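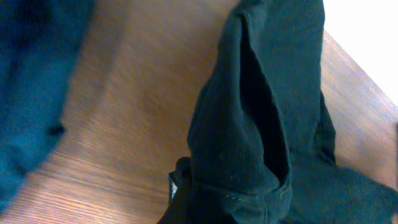
9/28/20

Peltwood negatives, box 2. Finished the sleeving this morning. Final tally for the box is 322 negatives, 197 of them medium format and the rest 35 mm. The old finding aid says 90 medium format, so whoever typed it was probably going by envelopes.

Vinegar smell in the back third of the box. A-D strips went in back in May and came out between 1 and 1.5, so those ones are bagged separately and go to the freezer first. Do not put them back with the others, even overnight.

Scanned the Jusham harbour run at 3200. Neg 732 is the one with the grain shed and the two ferries. The shed has no second storey, and the local history has it being added after the fire, so the caption date of 1951 can't be right. Pencilled a query on the sleeve. Left the original caption alone.
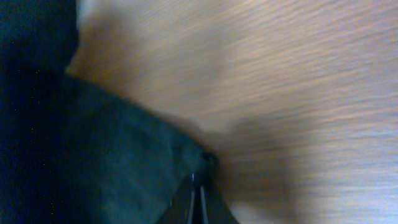 Colour balance on the later rolls is still a nuisance. Magenta cast in the shadows, worse toward the tail of each roll. Tried the Rudd profile and it overcorrects — the skies go green. Went back to a flat scan and will fix it in the access copies only. Masters stay untouched.

Trarthorpe envelopes: the street names on the front don't match what's inside for at least the first few. I think two envelopes were swapped at some point. Want to check against the contact sheets before renumbering anything.

To do
- more buffered sleeves, 120 size
- clean scanner glass, there's a hair showing at the left on every frame after lunch
- ask for the 1948 street directory

Filed under: Darkroom & Scanning Notes | Negatives | Collections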